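Projector shuts itself off, orange TEMP light (Teker, ceiling mounted)
Status: Closed
Opened: 11 Oct 2022
Opened by: Siv Engström
Site: Miltavthorpe, room 205
Assigned to: Laiba Jadoon, Dritisent

Siv Engström wrote:

Hi all, me again, sorry! The Teker in 205 has started switching itself off in the middle of things. I turn it on, the picture comes up nice and bright, and then 9 minutes in it goes black, the fan screams for a while and the TEMP light comes on orange. It isn't blinking, just sits there orange. After it's had a rest I can start it again and we do the whole dance over.

Stuff I already tried, so you don't have to ask:

Different wall outlet (same thing)
Different HDMI cable (same thing, and yes I know, but it was in my hand)
Eco mode instead of normal. It lasts a bit longer and then quits anyway
Sleep timer and auto power off are both set to Off in the menu
Stood on the ladder and felt the air coming out of the side. Very warm, and not much of it

It's a lamp model, not laser. The lamp is an original and was swapped in May. I did reset the lamp counter when I put it in. I have a training day coming up in that room and I really don't want to run it off a laptop screen, so anything you've got!

Laiba Jadoon (Dritisent) wrote:

Hi Siv, thanks for the list, that saves us a round. Orange and steady on TEMP means the projector got too warm and shut down to protect itself. If it were a failed fan you'd see it blinking along with the lamp light, and it normally wouldn't let you start up at all. So my money's on airflow.

Could you open the menu, go to Info, and tell me what it says for Filter Hours? And when did somebody last have the filter out?

Siv Engström wrote:

Filter Hours says 1,000 and there's a little wrench next to it, which I had never once noticed. I've got no idea when the filter was last out. Brendan Ó Ceallaigh looked after that room before me, so I asked him, and his answer was "there's a filter?" So, you know. Possibly never.

I got back up the ladder to have a look and couldn't get the cover off. I pushed where the manual says to push and it didn't budge, and I didn't want to snap anything over my head.

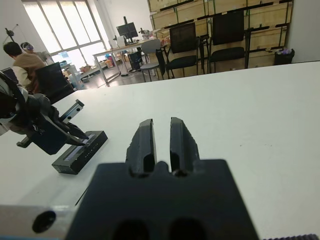 The filter cover on this model has two catches, and I was only ever pushing the one on the lens side. Laiba called me and talked me through it, so I'm writing it down for whoever gets this job next. You slide the lens side catch first, hold it, and then press the second one, which sits in a little hollow you can barely see from below. Look at the two black gripper fingers in the picture, the way each one has a rectangular pocket sunk into its inner face: my hollow is that sort of shape, black inside black, and you find it with a fingertip long before you find it with your eyes. Once both are in, the cover swings down on its own and you should have your other hand under it. I didn't, and I got a faceful of gray fluff. Lovely.

Anyway the filter was solid felt by that point. I took it outside and vacuumed it with the soft brush, both sides, then put it back and reset the filter counter (Menu, Setup, Filter, Reset, and you have to hold Enter until it beeps).

Result: better, but it isn't fixed. It ran all through my lunch and then shut down again, same orange light.

Laiba Jadoon (Dritisent) wrote:

That's progress. Two things. First, a filter that has been clogged for that long usually doesn't come all the way clean, even when it looks fine, so I'd replace it. Second, can you check Fan Mode for me? It's in Setup, next to the ceiling mount setting. I'd also like the firmware version off the Info page, please.

Siv Engström wrote:

Fan Mode is Normal. Firmware is version 4. Borghild Amundsen in purchasing had a spare filter in the cupboard from Ruiz-Ortega, so I put that in before I read your message properly. It went in a bit tight, I had to lean on the cover to get it to click. Is that a problem? It says on the bag that it fits Teker.

Laiba Jadoon (Dritisent) wrote:

Can you read me the part number off the bag? And please don't run it for long with that one in until we've checked. The cover should close with one finger.

Siv Engström wrote:

Threw the bag out. Fished it back out of the bin. It's for the floor-standing Teker, the bigger one. The foam is visibly thicker when you hold it next to my old one, and I feel a bit silly. Borghild is sending it back and ordering the right one. I've put the old cleaned one back in for now and the cover closes properly with that.
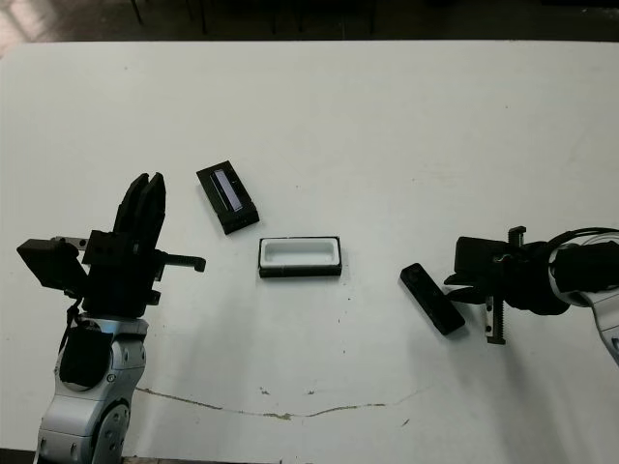 Can I run the projector with no filter at all until the new one arrives?

Please don't. Without the filter, dust goes straight into the fans and onto the optics, and that means a strip-down in the workshop. Use the old cleaned one in Eco mode and keep the sessions short.

Siv Engström wrote:

Okay, will do. Short sessions it is.

While I'm waiting, Margit Blomqvist was in 205 with me this morning and asked why the warm air was blowing straight at the cable box. I'd stopped seeing it. When they tidied up the ceiling cables they screwed a big plastic cover up there, and it's right next to the exhaust side, maybe a hand's width away. The plastic is quite warm when it's been running. Would that do it?

Laiba Jadoon (Dritisent) wrote:

Oh, that would absolutely do it! The exhaust air bounces off the box and gets pulled back in through the intake, so the projector is breathing its own warm air. Add a felted filter to that and I'm surprised it lasted as long as it did. Please get the box moved away from the exhaust side. The clearance drawing is at the back of the installation guide, go by that one and leave the mount itself alone if you can, otherwise you'll be doing the picture alignment again.

No need to update the firmware for this, by the way. I only wanted it for the record.

Siv Engström wrote:

Update! The box is now over on the other side of the beam, well away from everything. The right filter came too and clicked in with one finger, exactly like you said. Counter reset again.

I started it up with a looping slideshow in normal mode, not Eco, and left it on all morning. No shutdown and no orange light, and the fan noise has dropped so much that I went up to check it was still blowing. It is, and there's a lot more air coming out than before. The picture looks a bit brighter to me as well but that might be wishful thinking.

One leftover question: does all that overheating mean the lamp is on its way out? I'd rather order a spare now than in a panic.

Laiba Jadoon (Dritisent) wrote:

Great news. Shutting off warm like that over and over isn't kind to a lamp, so it may give you a bit less than its rated life, but there's no reason to change it while the picture is steady. If you start seeing flicker, or it needs a couple of tries to light, that's the time. Ordering a spare is sensible anyway, just keep it in its box and handle it by the housing. Skin oil on the glass is bad for it.

I'd also turn on the filter reminder message in Setup. It's off by default on that model, and all you get otherwise is the little wrench on the Info page.

Siv Engström wrote:

Reminder is on. Spare lamp is on Borghild's list, genuine one, and I've given her the part number in writing this time. I'm going to do the filters in the other rooms next week with goggles on. You can close this one, thanks so much for the phone call!

Ticket closed by Laiba Jadoon.
Resolution: cleaned and replaced air filter, moved cable box away from exhaust. Wrong filter returned to Ruiz-Ortega.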